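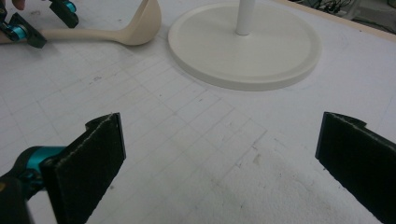 Recording two-handed demos with the hand-held grippers

By Elmarie Nkuna

You will need a pair of grippers, a table, a few kitchen things and a tolerance for doing one small job until it loses all meaning. An afternoon's target at Eston is 50 episodes. My first afternoon produced 33, and I was told this was fine in a tone that suggested otherwise.

Setting up

Lay the grid mat and pull out the worst of the ripples. It will never go completely flat. Smudges can stay, as the policy will have to live with a dirty table eventually.

Put the stand down first, round base fully on the mat. Place the ladle next to it, and change its angle every episode. If you don't think about it you will put it down the same way every time, and we will train a very expensive machine to pick up a ladle that points left.

Recording an episode

1. Start with both grippers open and clear of the objects. Hold still for a second.

2. Press record, then say the episode number out loud. You will feel silly until about the fourth one.

3. Bring one gripper to the ladle handle and close the pads across it. Keep the other open and nearby. It should look like it's waiting for something, not like you forgot you had it.

4. Lift, move to the stand, hang the ladle. Go at the speed of someone putting away dishes while mildly annoyed.

5. If you fumble, keep going and recover. Recoveries are worth having. Swearing is also recorded, so pick your words.

6. Open both grippers, back away, stop.

What to throw out

Delete any episode where you used a bare finger to help. Delete any where the stand tipped over and you caught it with your elbow. Keep the slow ones under 40 seconds.

Check the pads between batches. They're fuzzy, and fuzz collects crumbs.

Uploading

Name the folder with the task and your initials, then drop it in Plonow. The upload sits at 95 percent for a long while. Leave it alone. Restarting it on a Thursday afternoon, when everyone else is uploading too, puts you at the back of the line.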